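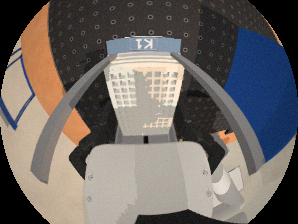
Why do so many towns still keep a public clock when every resident carries the time in a pocket?

Public clocks remain because they do civic work that private devices do not. They set a shared hour for markets, schools and services, and they give a street a fixed point by which people arrange to meet.

The town of Mulard has kept its clock running for 113 years. The mechanism sits in a narrow tower above the former grain exchange, and its four dials can be read from the river bridge, the market square and most of the streets between them. It strikes the hours from 7 a.m. until 10 p.m. The night strike was silenced after the upper floors of the square were converted to apartments, and a proposal to restore it has been declined twice.

The original movement was supplied by Brillent, a foundry better known in the region for its scales and pumps. It is a weight-driven design with a pendulum, wound by hand in its early decades and by an electric motor since the tower was rewired. The winding handle still hangs on its bracket beside the door. During power failures the clock can be wound manually, a task that takes 18 minutes when two people share it.

Maintenance is contracted to Brastex, whose technicians visit in June and again before the first frost. The June visit is the longer one. The pivots are cleaned and oiled, the cables are examined for broken strands, and the hands are checked for play. Wind is the main concern on the western dial, where gusts press on the minute hand and can disturb the motion work behind it.

Accuracy is a matter of some local interest. Under its present agreement the town accepts a drift of up to 5 seconds a week, corrected by adding or removing small weights on the pendulum. Temperature accounts for most of the variation. The tower is not heated, and the clock tends to gain slightly in winter and lose in summer.

The cost of all this is modest beside the town's other obligations — the annual contract comes to 3,000 dollars, paid from the same budget as the street lamps. Larger repairs are funded separately. The most recent was the regilding of the numerals, carried out from a scaffold that closed the north side of the square for most of a spring.

Across the square, Triệu, a bakery and tearoom, prints its opening hours with the words "by the tower clock."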